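Speaker notes: Shared Rooms in Public Libraries
Tondville Library Service, spring meeting of branch staff

Slide 1
Good morning, and welcome. This talk covers the first full year of the shared room program at the Tondville, Irora and Hakent branches. Questions will be taken at the end. Printed copies of the booking policy are on the table by the door.

Slide 2
The program began with 4 rooms. Each had been used for storage or for back issues of periodicals. The periodicals were moved to the Inga annex, where they may be requested at the desk with one day's notice.
Pause here. Staff from Irora may wish to comment on the move.

Slide 3
Over the year the rooms received 1208 bookings. Study groups made up the largest share, followed by language circles and tax help. Evening hours filled first. The hour after opening remains hard to fill at every branch, and the service does not propose to change opening times on that account.

Slide 4
Furniture was the subject of most written comments. Long rectangular tables suited meetings but left little space for people working on their feet. Rounded tables have been placed in the rooms where hands-on activities are booked. 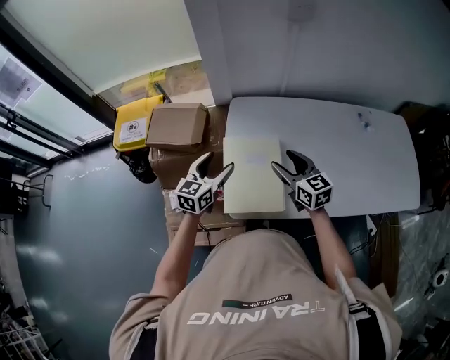 Slide 4. At work over a white rounded table.

Slide 5
Noise. The service received 57 complaints, most of them concerning the Hakent room that adjoins the reading area. Door seals were fitted in May. Complaints have continued at a lower rate, and the branch now directs choirs and drama groups to the lower floor.
Do not read out the individual comments.

Slide 6
Booking rules. A group may hold one standing booking per week. A room not claimed within fifteen minutes is released. The refundable key deposit will be withdrawn at all branches, as it discouraged younger patrons and took up desk time.

Slide 7
Next year. Funding has been requested for new lighting at Irora and for a second room at Inga. Branch heads are asked to send their furniture lists before the summer closure. Leave this slide up during questions.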